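Boards > Television > Drama > Renewals and Cancellations

Flornby renewed for a second season, moving to Firbridge (merged threads)

tallowgate
Saw this in the network's August schedule update and didn't find a thread for it. Flornby is coming back for season two. Eight episodes, down from 12. The bigger news is that it's going anthology. New town, new case, new cast. The season is subtitled Firbridge, so I assume that's the town.

No premiere date. The update only says "next year."

mossyledger
I'm glad it got renewed but I don't understand the anthology part. The whole first season was built around the ferry company and the family that owned it, and the finale left the insurance claim open. Are we supposed to just forget about that?

quarterpastnine
The update says the season one story "is complete." So yes, I think we are.

mossyledger
It isn't complete. The last scene is the older sister reading a letter we never get to see. You don't end on that if you're done.

dunmore_static
I thought the ending was fine. She reads the letter, she puts it in the drawer, she goes to work. I don't need to know what it says. If they'd come back for another season of the same family it would have been the cousin showing up and everybody yelling again.

I'd take eight new episodes in a new place over that.

pell_and_co
Eight is the right number. Episodes six through nine of season one could have been two episodes. I watched it a second time with my husband and he fell asleep in all four.

tallowgate
For anyone who skipped the update, this is what it says about the new season:

- Set in Firbridge, an inland town with one large employer
- The employer is a company called Guerra that makes warehouse equipment
- The story starts when a night shift supervisor signs off on a report she hasn't read
- Same showrunner, same composer, new directors

That's all of it. Nothing on casting.

hexley
A company drama then. Season one was already halfway there with the ferry stuff, so it's not a big jump.

brackenfold
I'm less keen. There are already so many shows where a company does something bad and we spend the season waiting for it to come out. What I liked about Flornby was that it was about a place. The harbor, the bakery, the school play. I don't know how you get that out of a warehouse.

dunmore_static
It's a town with a big employer. The town is still there. People go home after their shift.

brackenfold
Sure, but it's a different show. I'd rather they called it something else and didn't use the name.

quarterpastnine
They keep the name because people know the name. A brand new title would need a lot more marketing. I don't love it but I understand it.

lintelbird
Does anyone know whether Jollora is still carrying it outside the US? Season one was on there for me and then it disappeared in the spring.

hexley
Jollora had it for one year only. It came off when the license ran out. I haven't seen anything about the new season. The first one took 63 days to get there after it aired here, if I remember the old thread right, so I wouldn't count on same-day.

lintelbird
Thanks. Annoying but expected.

okra_winter
I don't mind the anthology idea but I want to see who they cast before I get interested. Season one worked because the two sisters were so good together. The plot was nothing special. If you wrote it down it would fit on a napkin.

mossyledger
That's my worry too. They had two leads everyone liked and they're letting both of them go.

pell_and_co
We don't know that. Other anthologies bring people back in different roles.

mossyledger
The update says "new cast." I'm going by that.

tallowgate
It does say new cast. It could mean mostly new. These things are written in a hurry.

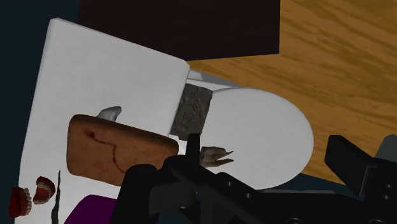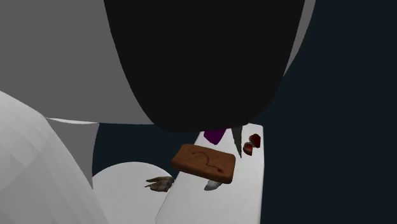
Two computer renders.

hexley
Back on the episode count, I went through the old ratings thread last night. It had 173 pages by the end and most of it was people arguing about whether the numbers counted streaming. The short version is that the premiere did well, the middle dropped, and the finale came back up to nearly where it started. So cutting the middle makes sense from their side.

dunmore_static
The middle dropped because they took it off for three weeks. I had to look up whether it had been canceled.

quarterpastnine
Yes, that break was a bad call. It came right after the episode with the fire, too. By the time it was back I'd forgotten who had the keys to the boathouse, and the whole next episode depends on it.

okra_winter
I never did work out who had the keys.

pell_and_co
The uncle. He takes them off the hook in episode two while the others are arguing about the van.

okra_winter
I've seen it twice and missed that both times.

brackenfold
I looked up what else the new directors have done. One of them did a hospital series that I gave up on after three episodes. It was all very dark, and I mean the lighting. I had to watch with the curtains shut. The other one has done mostly comedy, which could be good. Season one could have used a few more jokes after the funeral.

dunmore_static
The funeral was the funniest episode.

brackenfold
I said after the funeral.

lintelbird
Is the runtime staying the same? Some of season one ran past an hour and I'd be happy with less.

tallowgate
It doesn't say. The finale was 92 minutes with ads and I thought it needed all of it, but the regular episodes could be shorter.

mossyledger
If they're doing fewer episodes I hope they don't make them all longer to compensate. Then it's the same amount of show and you have to stay up later.

hexley
Composer coming back is the best news in the update for me. The ferry theme is still on my running playlist.

quarterpastnine
Agreed. I'd like them to keep the opening titles as well, or at least the way they did them, with the map. They'd have to change the map.

brackenfold
I'll watch the first two and decide. I still think it should have a different name.

tallowgate
I'll change the thread title when there's a date. Please put casting rumors in the casting thread so this one stays readable.

Comments (4)

gull_and_anchor: Just finished season one this weekend and came looking for news. Disappointed about the sisters but I'll give it a try.

varnish77: Inland? The water was half the reason I watched.

petra_low: Does anyone have a link to the soundtrack? The one pinned in the old thread is dead.

hexley: petra_low, there's a newer link in the music board, second page.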